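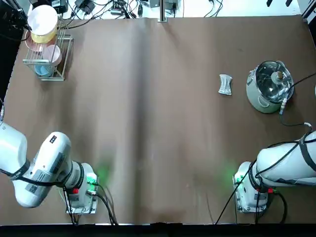
Kerkia project, method meeting, 7 October 2023
Present: R. Böttcher (chair), A. Engelhardt (notes), Kröger lab by phone

1. Last minutes. Agreed. Typo in item 4 fixed.

2. Relabelling result. AE went through it. 885 two-arm demos, dish rack and rice cooker tasks, each cut into sub-steps by hand, policy retrained on the lot. Failed grasps down on plates, no change on cups. RB asked if that's the labels or just longer training. AE: same step count both runs, but only 3 seeds. RB not happy with 3. Wants more before anything goes in the draft.

3. Held-out set. 13 demos found in both train and test, from the August merge. Taken out, numbers to be rerun. Kröger to check there copy as well.

4. Rice cooker lid. Long talk. Labellers disagree on where "reach" stops and "lift" starts. Go with first gripper close for now. Written rule to follow.

5. Dikcombe data. Not here yet. Chase.

Actions
AE - rerun w/out the 13, more seeds
RB - lid rule, one page max
Kröger - check copy, chase Dikcombe

AOB: Loston workshop abstract, RB to send round a draft befor next meeting.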